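Why Does Metal Feel Cold?

Touch a metal spoon and a wooden spoon that have been lying in the same drawer. The metal one feels colder. A thermometer would tell you they are at the same temperature. So what is going on?

Your skin does not measure temperature the way a thermometer does. It notices how fast heat is leaving your body or coming into it. Your hand is usually warmer than the things in a room, and heat always moves from a warmer thing to a cooler thing. When you touch the metal spoon, heat flows out of your fingers quickly. When you touch the wooden spoon, it flows out slowly. Fast heat loss feels cold.

Materials that let heat pass through them easily are called conductors. Most metals are good conductors. Materials that slow heat down are called insulators. Wood, cork, wool and most plastics are insulators, and so is air that is held still.

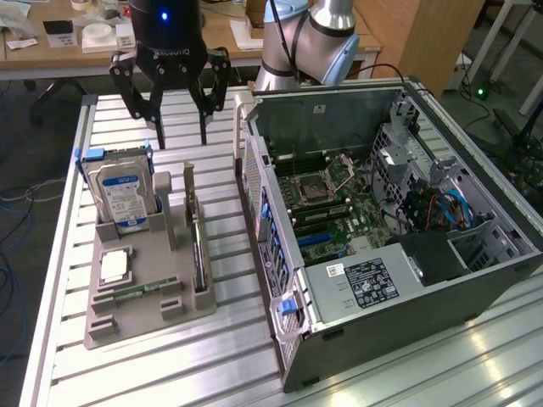
Aluminum is one of the best conductors among everyday metals. It carries heat more than 400 times better than many kinds of wood do. That makes it useful for cooking pans, where heat from the stove needs to reach the food. The handle of a pan is often plastic or wood, so that you can hold it.

Conductors do not always feel cold. A metal slide that has been in the August sun can reach 124 degrees Fahrenheit or more, which is hotter than your skin. Now the heat moves the other way, from the slide into you, and it moves fast. Check a slide before you sit on it.

Try it yourself

You will need a metal tray, a wooden cutting board and two ice cubes of the same size. Leave the tray and the board on a table overnight. In the morning, feel both with your hand. Which one seems colder? Put one ice cube on each and watch them for 7 minutes.

The ice on the tray melts faster, even though the tray felt colder. Heat from the room travels through the metal and into the ice. The wood passes its heat along much more slowly.

Words to know

Conductor: a material that heat moves through easily.
Insulator: a material that slows heat down.
Temperature: how hot or cold something is.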